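Where Do the Shared Bikes of Hendthorpe Go at Night?

Student project report, Transport and Places module
Submitted 12 March 2021

1. Background

Hendthorpe has had a bike hire scheme, Bemwood Cycles, for long enough that people have stopped being excited by it and started complaining about it. The usual complaint is that there is never a bike at the top of the hill and always a bike in the river. We set out to test the first half. The second half was ruled out at the risk assessment stage.

2. Method

The scheme publishes a live map of its docks. We saved the map at opening and closing time through October and ended up with 3808 dock readings. After taking out the ones where the map had frozen, or where a dock claimed to hold more bikes than it has slots, 3056 were left. Losing that many was annoying, but keeping them would have meant reporting that the dock outside the library breeds.

We also put out a short paper survey at the Wurnside end of town and got 72 replies. Several people used the comments box to tell us about buses. 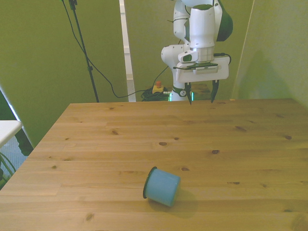 Figure 1. White and green robotic arm with a two-finger gripper, at a pine table.

3. Results

The hill matters more than anything else we looked at. Riders take bikes down from the Sima estate in the morning and, having met the hill once, go home by other means. By closing time the estate docks were usually empty and the Wurnside docks were full. The van that moves bikes back up does not seem to follow a pattern we could find, and we spent a fortnight trying.

Rain made less difference than we expected. It cut the number of trips, but the bikes still ended up at the bottom.

Survey answers mostly agreed with the map. People said they would ride uphill for a discount, though how large a discount varied a good deal, and one reply asked to be paid a wage.

4. Problems

Our readings say how many bikes were at a dock, and nothing about which ones. A dock that lost five and gained five looks as if it slept all day. The survey was handed out near a café, so it leans towards people who like cafés.

5. What we would do next

Ask the operator for trip records, and ask earlier. Our request went in during week 2 of the project and the reply came after the draft was finished. It was a voucher for a free ride, valid from the Sima estate.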